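Last updated: October 22, 2021

Effie Semple has run the laundry at Nikava, a guest house with nine rooms, for long enough to have firm views on towels. When we spoke she had just finished the September changeover, when the summer linen is put away and the heavier bedding comes out.

She doesn't buy the thickest towels. "Guests like them for a day, then they won't dry on the rail and they start to smell," she says. The ones she uses now are from a small mill called Karia, and she bought 139 of them in one go. "An odd number, I know. It was the end of a roll and they wanted it gone."

New towels are washed twice before a guest sees them. She won't use fabric softener on any of them. "It coats the loops. You get a lovely feel and no drying." For towels that have gone stiff she uses less powder and an extra rinse, and finds most come back within a few washes.

Sheets are another matter. Semple prefers plain cotton, and irons only the pillowcases and the top fold. A cotton and polyester set from Lurus lasted well but went bobbly where people's feet rub. "I've still got some of those. They're dust sheets now — good ones."

Stains take up more of her time than anything else. Make-up is the worst, then fake tan, then red wine, which she says is easier than people think if you get cold water on it early. She rarely goes above 60 degrees, and keeps the hottest washes for cleaning cloths.

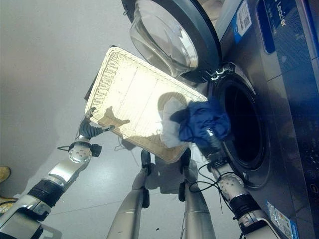
Eduard Kuruc disagrees about the ironing, and told me that he presses every sheet on both sides at the Jelínek, his own place, where a flat bed is what guests remember. Semple has heard this from him before.

"He's got a rotary iron," she says. "I've got a board and a radio."

Her next job is the blankets, which go out on the line one at a time whenever there is a dry morning.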